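Resourcing Consultant (Warehouse and Logistics Desk)
Stulen Recruitment, permanent, full time

Closing date: 31 Jul 2018

Stulen Recruitment finds permanent and temporary staff for warehouses, packing sites and haulage firms. We have 4 consultants on the logistics desk and are looking for a resourcer to work alongside them. The job is office based and reports to Setareh Kiani, who manages the desk.

The post is new. Until now each consultant has found their own candidates, and the desk has grown past the point where that works well. Last year we registered 1747 people for logistics work and placed 556 of them. Many of the rest were suitable for something but were not called back in time. The resourcer will take over that side of the work so that the consultants can spend more of the week with clients.

What you will do

Write job adverts and post them on our own site and the job boards. Adverts go live the same day the vacancy comes in, with the pay rate and shift pattern shown.

Read applications and ring suitable people for a first conversation. Most of these calls last ten to fifteen minutes. You will ask about work history, licences, travel and notice period, and write up the answers on our database.

Book registration interviews and carry out right to work checks when candidates come in. Training is given on this and you will not be asked to do it alone until you have been signed off.

Take up references and chase the ones that don't arrive.

Keep in touch with people already on our books, including those we haven't spoken to for a year or more. A good part of your first months will be spent on this.

Go with a consultant to see client sites. You need to know what a job involves before you can talk to anyone about it, and picking roles in particular vary a lot from one building to the next.

You will not have a sales target or be asked to make cold calls to businesses. Resourcers who later want to become consultants can apply to do so, and two of the present team started that way.

What we are looking for

You should be comfortable on the phone for a large part of the day and able to write clear, accurate notes. You need to be organised enough to have several vacancies open at once without losing track of who has been told what. Experience in an agency or an in-house hiring team is useful but we will consider people from call centres, retail, hospitality or warehouse work itself. Basic use of email and spreadsheets is expected. A driving licence would help with site visits but is not required.

A second language is welcome. Please mention it in your application if you have one. 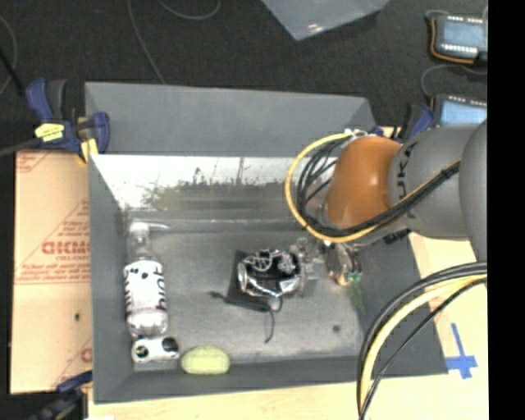 Hours and pay

Monday to Friday, 8.30 to 5.30 with an hour for lunch. There is an early start one week in 4, when the desk opens at 7.00 to cover morning shifts at client sites. You finish early on those days. We do not work weekends.

Salary depends on experience and is reviewed after your six-month probation. There is a quarterly team bonus, shared equally across the desk, and 25 days of holiday plus bank holidays. You will be enrolled in the workplace pension.

How to apply

Send a CV and a short covering letter to Setareh Kiani at our office. The letter should say why you want to work in recruitment and when you could start. One page is enough. We do not use an online form for this post and are not taking CVs from other agencies.

Interviews are in two parts, both held on the same morning: a talk with Setareh and one of the consultants, then a short exercise in which you read a vacancy and a few made-up CVs and tell us who you would ring first. We would like the new person in post by October at the latest, though an earlier start is possible.

Everyone who applies will get a reply. Tell us if you need any adjustments for the interview or the exercise.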